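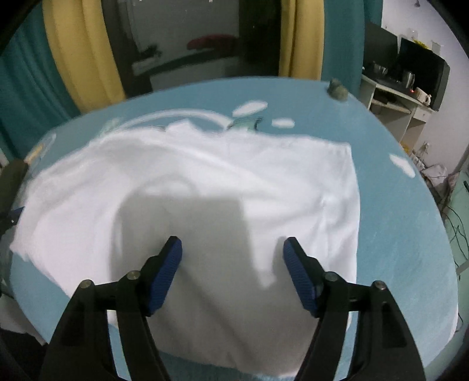
10 March 2019
By Yuk-lan Poon

My project for the Clanham textiles course started with a simple question: does the way you spread a T-shirt out change how neatly it folds? I thought I'd be done in one afternoon (ha!). I ended up folding shirts for most of a month, and I loved it. Everything happened on the round light-blue table with the white clouds printed on it, and the curved edge gave me more trouble than I expected, as there's no straight side to line a hem up against. A white shirt was great for studying creases, especially up near the collar, where the fabric likes to bunch. I started every trial with the shirt spread out and still rumpled, so each fold had a fair amount of work to do!

Method

I used 6 cotton shirts and folded each one 30 times. Half the trials began with smoothing from the collar down, and the other half began at the hem. After each fold I measured the longest crease left on the front with a soft tape and wrote it in my notebook.

Results

Collar-first won on five of the shirts. The creases were shorter and the finished fold sat flatter in the drawer. The sixth shirt, an old one with a stretched neck, came out the same both ways, and I still don't know if the neck is to blame. My favorite discovery was how much the sleeves matter. If they're twisted even a little, the whole fold leans to one side.

Next steps

I want to repeat this with long sleeves in November, and to try a square table too. Forsberg's book on garment care suggests folding over a board, so that's on my list!

Clanham Textiles Student Projects | Contact the course office | © 2019 | Back to top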